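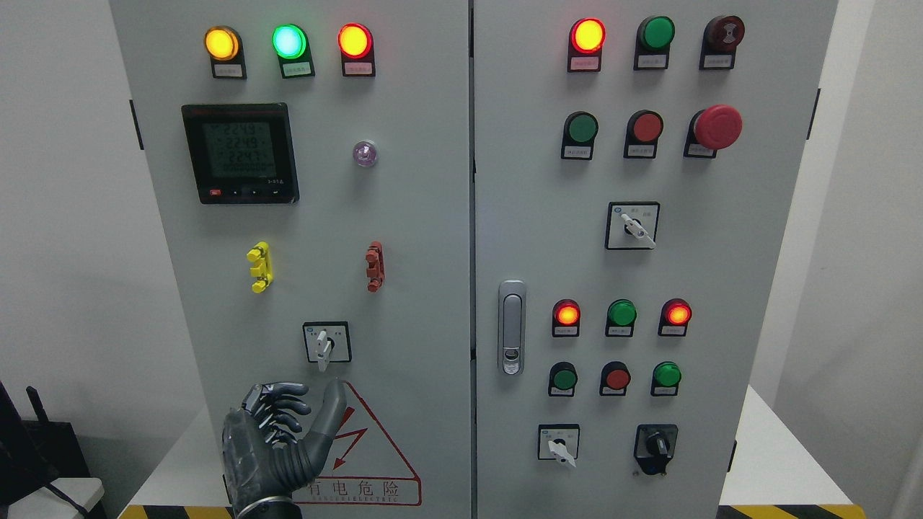 Denise Wainwright has led the Tuesday-night prayer group at Dawber Chapel for seven years, and she worries that churches teach people to believe without teaching them to pray. A control cabinet, with its amber, green and red lamps lit over rows of switches, is close to how many newcomers picture prayer, she says. Press the right one and wait.

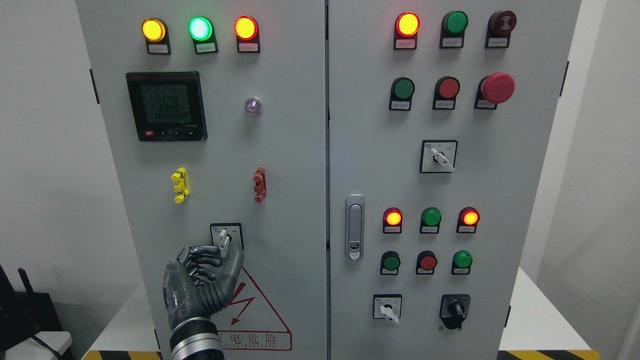 The chapel has 175 members. In March it dropped its evening sermon and gave the hour to silent reading of the Psalms.
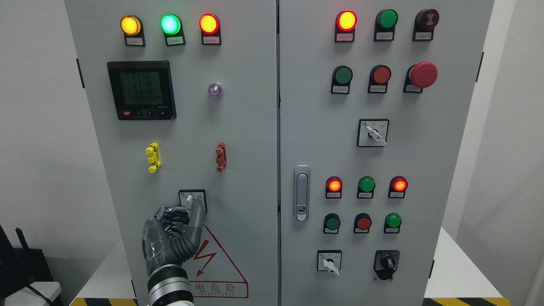 Cyril Kershaw, an elder, voted against the change. He still thinks preaching should come first, but he attends.

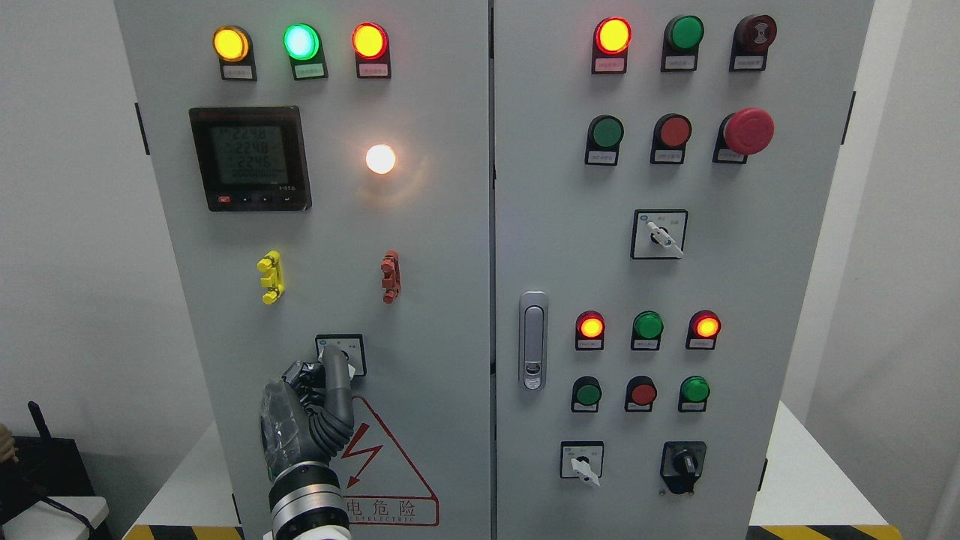
Wainwright has no plans to bring the sermon back. The group is now on Psalm 88, and she expects to stay there a while.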